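About Jilovow

Jilovow is a small computer repair and reuse shop, and we love old machines! We opened with one folding table, a borrowed set of screwdrivers and a long list of neighbors whose computers had "just gotten slow." These days we have a proper storefront, a back room full of shelves, and 210 refurbished desktops out in homes, classrooms and home offices all over town.

Érica Fontes started the shop after years of fixing school computers, and she still does most of the tricky board repairs herself. Marlene Seixas runs the front counter and teaches our Saturday class, where anyone over the age of 10 can learn to take a computer apart and put it back together (yes, kids are often faster than their parents). The class lasts 60 minutes on paper. It usually runs long, and we're fine with that.

What we do

We repair desktops and laptops, move your files to a new machine, and take in computers you no longer want. Drives are wiped before anything else happens. If a computer can be saved, we clean it, test it for three days and sell it at a fair price with a written list of every part we changed. If it can't, the good parts go on the shelf for the next one.

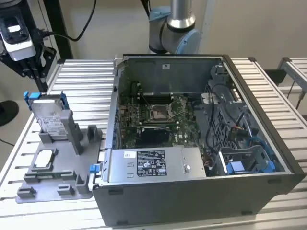
A desktop tower with the side panel off and the CPU socket empty.

Come say hello

We're on the ground floor of the old Worby building, two doors down from the bakery. You don't need an appointment to drop off a machine, but please bring the power cord if it's a laptop. And if you have a question about something strange your computer is doing, stop by and ask. We really do enjoy the strange ones!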